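I got to Mulcahy just after 8 in the morning, and the kettle was already on, so we got off to a good start. They make plastic housings here – covers, trays, basins, the bits you never look at on the outside of a machine – and I'd asked to spend an hour with the woman who runs the assembly bench. She's happy to talk but would rather not have her name in a newsletter, so she's just "she" from here on.

"People think plastic is plastic," she told me, before I'd even got my coat off. "Go on, pick that up." It was a shell from the Skiltar range and far lighter than I'd expected for something so big (I very nearly threw it over my shoulder). "See? Everyone does that."

She started out at Kusell, packing boxes, and moved over when Mulcahy took on the Flollell work. I asked whether she missed it. "The canteen, yes. The boxes, no."

What I really wanted to know about was the layout, because I'm the sort of person who loses a screwdriver while I'm holding it. Her rule is that big parts live on top and small heavy ones live underneath. "If you put metal up with the plastic, you'll scratch something by lunchtime. Black shows everything. You get one tiny mark and it's all you can see."

And the yellow? I'd assumed it was a safety thing. "No, I asked for it! We had grey tables before and I was forever squinting at dark parts on a dull top. My eyes aren't getting any younger." She did say it shows up fingerprints something awful, and there's a cloth in her back pocket at all times.

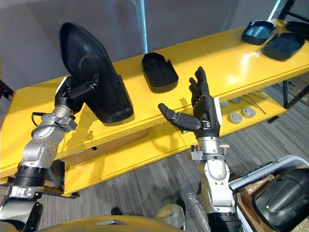 She's fussy about which way up things go, too. Trays go down flat with the lip uppermost, and shells are picked up one at a time, never nested, however tempting it is when you've got a full order on. "They stick. Then you're there with 2 of them, pulling, and somebody gets an elbow in the face." I asked if that somebody had been her. She changed the subject.

The last Flollell order was 2,361 pieces and more than 100 of those came back in October over a rim that was a hair too thick. She still sounds cross about it. "I'd said so. I'd said it at the start, I ran my thumb round it and I said that's not right." These days she gets the first few from any new batch and does the thumb test before anything else goes ahead.

I had a go myself, on a good rim and a bad one, and couldn't feel any difference at all. She took them both off me and put the kettle back on.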